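Kitchen Tips for Recording Good Pick-and-Place Examples

If you're teaching an arm to tidy a kitchen, the groceries matter as much as the code! I've been recording at home for two years, and these are the habits that stuck.

Start with the easy shelf. Boxes and cans first, then bags once your hands know the controls. Chip bags are wonderful practice (and a bit maddening) because they crinkle, slide and throw back light from every fold.

Open the fingers before you go down, wide enough to clear both sides of the bag, and come in slowly. I like to stop for a beat just above the counter, then close. Celeste Insaurralde taught me that little pause and my recordings got so much cleaner. 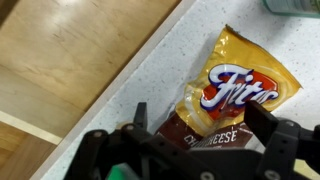 Turn the bag a bit between takes. Logo up, logo down, pointing at the sink, pointing at the wall – mix it up! If every take starts with the bag in the same spot, the arm learns the spot and knows nothing about bags. I do seven takes, shift everything, then do seven more.

Keep your fumbles too, as long as you recover from them. A slip followed by a good second grab is gold. Takes where you gave up go in their own folder, with a note on what went wrong.

Wipe the counter when you swap foods. Crumbs get into the joints, and a dry pastry brush gets them out again.

How many do you need? My first bag task took about 300 takes, spread over a lot of evenings. Facundo Riquelme got his going with 41, but he only ever used one kind of bag. Try yours with a small batch, see where it misses, and record more of exactly that.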